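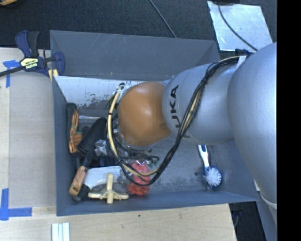
Posted in: Workshop, Robots, Long-winded

So the picking is finally starting to look like picking. I've been putting off writing this up because every time I sat down to do it something else came loose, and then it was May and I'd promised Effie a post back when there was still ice on the parking lot. Sorry, Effie!

Quick recap for anyone who wandered in from the bread posts. Four of us share the back half of the workshop, and for most of the past year our corner has belonged to a secondhand arm that Dineo Tshabalala spotted in an auction listing. We named the project Virko. The goal is a very modest one – reach into a bin full of mixed junk, pick out one thing, put it somewhere else, repeat until the bin is empty or somebody wants dinner.

The bin took way more work than I expected. I figured a bin is a bin, you set it down and you go. But a bin that moves even a little between runs makes a total mess of your coordinates, and ours was creeping toward the wall every time the arm brushed the side. I spent two evenings blaming the math. Then Ayanda walked over, put one finger on the rim, pushed, and raised her eyebrows at me. We have an IRWIN clamp on the corner now, and blue tape on the table so it goes back in the same place whenever somebody takes it off to clean it. (It does need cleaning. I know. I'll get to it.)

Next up was cables. Oh, the cables! If you've never had a bundle of them riding along on something that twists, let me tell you they have opinions. Too tight and they pull at the wrist, too loose and they flop down into the bin and drag stuff around. Right now we're on the loose side. Nga Bùi wants to reroute everything back along the upper link with proper Velcro, and she's right, but that means taking off every tie I put on, and I was very thorough with the ties.

For the contents we mostly raided our own drawers. I wanted shapes that would be annoying in different ways. The scrub brush has been great for this, with that round head on the end of a handle, so the weight is never where the software thinks it should be. The cream plastic cross is a pain too, because it has four arms and the planner can't make up its mind which one it likes. Crinkly red stuff is the worst of the bunch. It looks like a solid lump from overhead and then it's mostly air.

Our best stretch so far was 15 good picks in a row, late one evening, with only me and Nga there to see it. I did a small dance. Then I changed the approach height by what I swear was a hair and we couldn't get two in a row for the rest of the night. I put it back the next morning and things were okay again, so I've written the number on a piece of tape and stuck it to the monitor where I can't ignore it.

We also slowed everything way down. Dineo had the speed at 70 percent for the empty-bin tests, and it looked fantastic, but with real objects in there I kept flinching and reaching for the stop button. We're taking it easy for now. Rule of the corner is still one person on the stop button and nobody's hands anywhere near the bin while it's live, and that includes "just nudging that one thing over," Ayanda.

Some odds and ends:

The camera software finds 89 objects in the bin if the overhead light is on. There are not 89 objects in the bin. With the light off it's a lot more reasonable, so I think it's picking up glare and scuffs, and I want to try some matte paint.

Felista Mugo has offered to write us a real logging tool so I can quit typing results into a text file. The file passed 2000 lines last week and I've spelled "dropped" at least five different ways in it, so searching it is an adventure.

Nga's going to have a crack at the cable rerouting next, and I'm supposed to redo the calibration once she's done. I'd also like to get more soft things in the mix, maybe a sock or one of those mesh bags onions come in. If you have a weird little object you don't need anymore, bring it by and we'll throw it in.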